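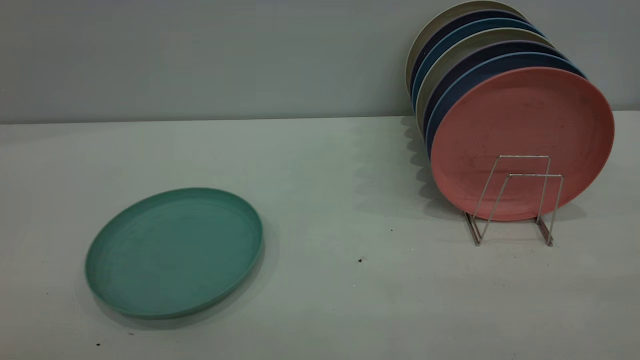
Wednesday, after lunch

Long morning on the Costigan conversion, so I'm writing this down while I still have it all in my head. For anyone catching up: Costigan is the old motor lodge out past the Fusitgate turnoff, and it's being made over into a care home. We're doing the mock-up room here in the shop before anything gets built over there.

The bathroom door is still my main worry. The old guest rooms had narrow doors that swing in, and you can't get a walker through one and turn around without backing into the sink. I hung the sliding door on the **Plolon** track and ran it 268 times with the weighted panel. It stayed on the track the whole way, but it started to drag near the closed end, and by the last stretch I was giving it a real shove. A resident with sore hands won't do that. I took the end stop off, shimmed the track 3 mm on the latch side, and it moved much more kindly after that.

Still to do on the door:

- try the longer pull handle, mounted lower
- ask Plolon if the soft-close can be taken out (I think it's fighting us)
- run the whole count again with the shim in

Grab bars next. The Stulent bars came in and I really do like the feel of them - warm to the touch, and not so thick that a small hand can't close around one. We have nine of them and I put four up on the mock wall. One of the backing blocks was set too high, my own doing, so that one comes down again tomorrow. Please don't lean on it in the meantime!

I also spent a while on meal trays, which isn't strictly our job, but the over-bed table has to hold one and still clear the chair arm. The nurses who visited in September had strong feelings about that and I think they were right.
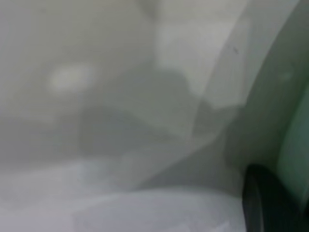

*Plastic sheet, close up, with the fold on the right.*

Paint for the hallway samples didn't show up. I'd like the handrail a good bit darker than the wall so it's easy to find at night, but the owners keep drifting back to cream on cream. I'll make up both and let them walk it with the lights down.

Door rerun first thing.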